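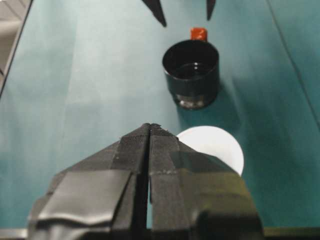 Progress report to the Closach Fund
Project: Rinine, a reading application for primary schools
Period: February to May
Prepared by: Yeshi Ejigu, project lead, Kahsay Studio

Dear colleagues,

Please find below our second report on Rinine. The first report described the design of the stories and the choice of schools, so I will not repeat it.

1. Work done in this period

The tablet version of the application is now in use in 7 schools in the Otham district. Each school received the same build in March, and a corrected build was sent in April, after teachers informed us that the sound stopped when a child turned the page very quickly. The correction took us longer than we planned. The fault was in the library which plays the audio and our programmer had to write this part again.

We have finished 15 animated stories out of the 20 that were promised. All of them have recorded voice and the words are highlighted as the voice reads them. The drawing for the next two is complete, but the voice recording is still waiting for the studio.

The teacher's page was not in the original plan. We added it at the request of the schools. It shows which stories a pupil has opened and where he or she stopped. It is simple, and some teachers asked that it can be printed. We are looking at this.

2. Use of the application

At the end of April there were 1164 pupil accounts. Not all of these are active. In two of the schools the tablets are shared between classes, and the pupils often continue under the account of the previous child, so the figures for single pupils in these schools should be read with care. We now show a large picture and the child's name on the first screen, and we hope that this will help.

3. Difficulties

The main difficulty is the internet connection. The stories were made to download one by one, but in the morning hours the connection is weak and teachers lose a part of the lesson. From the next build all finished stories will be stored on the tablet itself. This requires up to 100 megabytes more space, and on the oldest tablets we must remove other material first. The schools have agreed to this.

The second difficulty is staff. Our animator left us in March and the new one started only after Easter. This explains the delay in the stories.

4. Budget

Spending is within the approved amount. We spent less on travel and more on voice recording. We ask for your permission to move the remaining travel money to the recording line. The table is in the attached sheet.

5. Next period

We will complete the remaining stories, send the offline build to all schools and hold one training afternoon for teachers in Otham. The training is planned for a Wednesday, when lessons finish early. Your programme officer is welcome to attend, and I will send the programme when the room is confirmed.

With kind regards,
Yeshi Ejigu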